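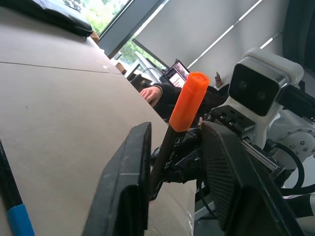

17/01/2025. Second day with the Dredik demo kit, and I am still not ready to sign anything. Danzer wants 1655 for the starter package, which covers the gripper, the wrist camera, the mounting hardware and a year of the software, and then a monthly fee after that which Sandra Nuttall had to read off her own sheet twice before the number came out the same both times. The task we gave it was the dullest one I could think of: pick up a marker, hold it upright, set it back down. It had the orange one between its fingers, cap up, leaning a bit to the side, and Sandra called that "upright within tolerance." I asked whose tolerance. She said it was configurable. Everything is configurable with these people.

I will give them the grip. It didn't look like it was crushing the barrel, and the ribbed or mesh pad on the finger is a better idea than the smooth rubber on the Plimen unit we tried in June, which let go of anything with a curve to it. But the face of the other finger is a bit scratched already, and I'd like to know how many hours a demo kit does before it looks like that. Replacement fingers are sold in pairs only. Cyril asked for the price and was told it would be in the follow-up email.

What bothers me more is the setup time. The brochure says 10 minutes. Alfie and I had the arm powered and the bracket on well before lunch, then lost most of the afternoon to calibration, with Alfie going back and forth to the laptop and me reading out error codes. The software wants you to run the whole routine again if the camera gets bumped. I bumped it with my elbow at four o'clock. We ran the whole routine again.

Then the question of what we'd use it for. Chelsea has the packing bench in mind, pens and small tubes into trays, 6 to a tray. Fine, but nothing we saw was a tray. We saw one marker at a time, placed by hand where the arm expected it. When Chelsea put one down at an angle of her own choosing, Sandra moved it over "to help the lighting." I wrote that down on the back of the quote. If it needs the lighting helped in a room with big windows, I don't know what it will do at Mumelton, where the packing bench faces a wall and half the tubes overhead buzz.

Liam Nic Aodha rang at the end of the day to ask how it went and I could hear he'd already decided. He likes the teach-by-hand mode, where you push the arm through the motion and it plays it back. I like it too. It was the only part that worked the first time. It is also on the cheaper arm from Plimen, and I told him so, and he said the Plimen one was ugly.

Asked Sandra for three things before they collect it: a trial on our own bench with our own trays, the price of the fingers in writing, and a customer who has had one for 2 years and will take a phone call. She said yes to the trial. On the customer she said she would see what she could do.

Need to find the Plimen paperwork. I think it's in the blue folder, or Cyril has it.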